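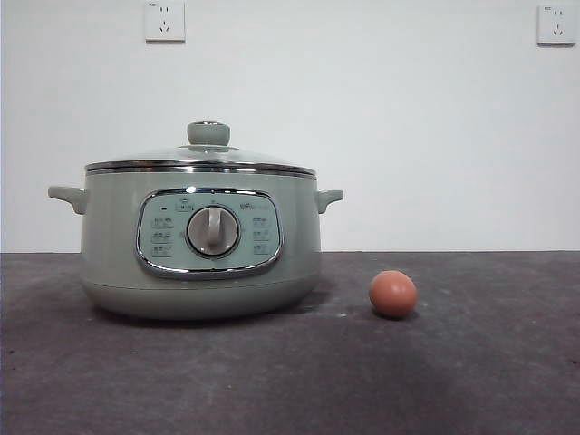 An electric cooking pot and an egg on the countertop.

Eglė Ots lost her seat on the Toom town council by two votes. In June she will try again.

"I was not angry," she says. "I asked for a recount, they counted, and it was still two." She received 501 votes, and she knows many of those people by name. 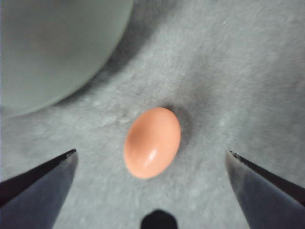 Her main subject this time is the bus to Purkeck, which stopped running in the evening. She collected 122 signatures to bring it back – nearly all from people who work late shifts. "The council answered me after three months, with one sentence."

Her opponent, Normunds Mets, wants to repair the road first.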